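# Chapter 6: When Does a Grasp Count as a Grasp?

By now you have a planner that can move an arm from one pose to another without hitting anything. Enjoy that for a moment! In this chapter we hand the planner something soft, and a good many of the assumptions from Chapters 4 and 5 stop holding.

A mug has a handle, and the handle stays where it is. A towel has corners, but until you pull on it you may not know where they are, or whether the edge you found belongs to the towel or to whatever is lying under it. So the software has to choose with poor information, act, and look again — and the looking again is the part we find most exciting.

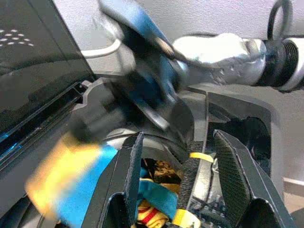 Segmentation is our first tool, and it's where most readers will want to spend their time. The goal is to give every pixel a label that says which piece of cloth it belongs to. Color alone will get you started, but it fails quickly. Take the yellow and red striped cloth between the fingers: a color-only method is happy to split it into separate items, one per band. The crumpled tan and dark brown fabric deeper in the gap is harder still, with a pattern and a shadow both pretending to be edges. And the blue cloth held by the second arm is blurred, so its outline depends on which frame you ask.

We will work with the Gorkwood set, 2,063 wrist-camera frames labeled by Bhavana Joseph and Harish Menon. Train on 1,462 of them and keep the rest hidden from your model until Section 6.5. Please don't peek!

Section 6.1 builds a segmenter from color and texture. Section 6.2 adds motion between frames, which rescues a surprising number of bad labels. Section 6.3 turns labels into grasp candidates and passes them to the planner you already wrote. Keep your Chapter 5 code open — we start by changing its cost function.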